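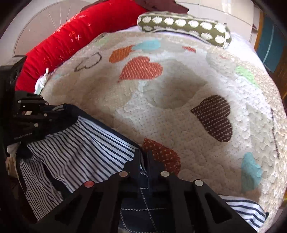

By our home technology columnist
Illustration-free budgeting for people who hate spreadsheets

I set out to buy a laundry robot for the house this spring and ended up buying a notebook. The robot comes later, in May if the sums behave, and I've had more fun with the sums than I expected!

My first mistake was falling for a price. Momex will rent you their folding arm for £103 a month, and I very nearly signed on the spot (I was on the sofa, it was late, the button was green). Then I read the small print. Delivery is extra, the bracket is extra, and replacement finger pads are £14 a pair. Fragkou sell theirs outright and throw in the pads, but you pay £408 a year for the service plan, and without it the thing won't take updates.

So I drew up two columns – what it costs to get the machine through the door, and what it costs to keep it there. The second column is the one that hurts. Prandlow, a small dealer in Nirkholm, were very patient with me on the phone and told me to plan over three years and add a line for repairs. They also asked where I do my sorting, and I had to admit it's on the bed.

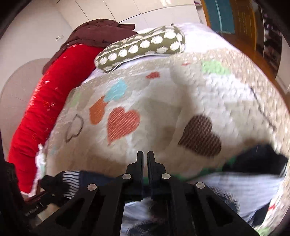 A gripper is the part I'd spend the money on, and I'd happily take a slower arm to get a better one. Most brochures show it lifting a single white towel off a bare table, and I don't own a bare table. What I want to see is dark navy clothes in a heap, a thin striped thing next to a light blue shirt, all of it on a puffy quilt covered in hearts. Ask the seller for a trial on that sort of pile before you talk about price. Prandlow let you have nine days, and you only pay the carriage.

Measure your doorways too, and the gap beside the bed. I did mine twice and got different answers both times, so the tape measure is going in the budget as well.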